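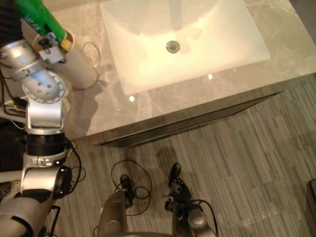 Essigsäure oder Zitronensäure gegen Kalk im Spülbereich?
Forum Haushaltschemie > Küche > Reinigungsmittel

Kalkmeister_Mitmont
1/1/18

Ausgangslage: Leitungswasser mit 39 °fH, Edelstahlbecken, Einhebelarmatur verchromt, Silikonfuge zur Arbeitsplatte. Bisher nehme ich Essigessenz, verdünnt 1:4, aus der Sprühflasche. Die Beläge am Auslauf gehen weg, am Beckenrand bleibt ein grauer Schleier. Lohnt der Umstieg auf Zitronensäure? Konzentration?

bello_uzor
Zitronensäure kalt ansetzen, etwa 100 g auf einen Liter. Nicht erhitzen, sonst fällt Calciumcitrat aus, und das bekommt man schlechter ab als den ursprünglichen Kalk. Einwirkzeit 9 Minuten, dann gründlich nachspülen. Der Schleier ist vermutlich kein Kalk, eher Silikat. Dagegen hilft keine der beiden Säuren.

Nivport77
Widerspruch zur Konzentration. 10 % sind für eine Armatur zu viel, vor allem wenn die Chromschicht schon Poren hat. Ich arbeite mit der Hälfte und wiederhole bei Bedarf. Essig würde ich an der Silikonfuge ganz weglassen.

bello_uzor
Bei kurzer Einwirkzeit und intakter Chromschicht sehe ich mit 10 % kein Problem. Bei Poren gebe ich dir recht, da wird es unterhalb der Schicht kritisch. Das betrifft Essig aber genauso.

B. Lawal
Noch ein Punkt zum Aufbringen: Sprühen erzeugt Aerosol, und das atmet man über dem Becken ein. Ich tränke Küchenpapier und lege es um den Auslauf. Verbrauch geringer, Kontaktzeit definiert. Den Strahlregler schraube ich ab und lege ihn in ein Glas mit Lösung.

Kalkmeister_Mitmont
Danke. Strahlregler habe ich abgeschraubt, Sieb war zu einem Drittel zu. Liegt jetzt in Zitronensäure. Zum Schleier: Woran erkenne ich Silikat ohne Labor?

bello_uzor
Tropfen Säure auf die trockene Stelle. Bläschen = Carbonat. Keine Reaktion und weiterhin rau = wahrscheinlich Silikat. Dann mechanisch mit feiner Polierpaste in Schliffrichtung.

Gellton_alt
Polierpaste auf gebürstetem Edelstahl – davon rate ich ab. Die Stelle glänzt danach anders als der Rest, und das bleibt so. Lieber Glaskeramikreiniger an einer verdeckten Ecke testen.

bello_uzor
Im Glaskeramikreiniger sind in der Regel auch Schleifkörper. Der Unterschied ist die Körnung. Testen an verdeckter Stelle: ja.

Kalkmeister_Mitmont
Test gemacht: keine Bläschen. Ich probiere den Glaskeramikreiniger hinten links unter der Armatur und melde mich.

B. Lawal
Bitte vorher die Säure vollständig abspülen. Und nichts davon mit chlorhaltigem Reiniger kombinieren.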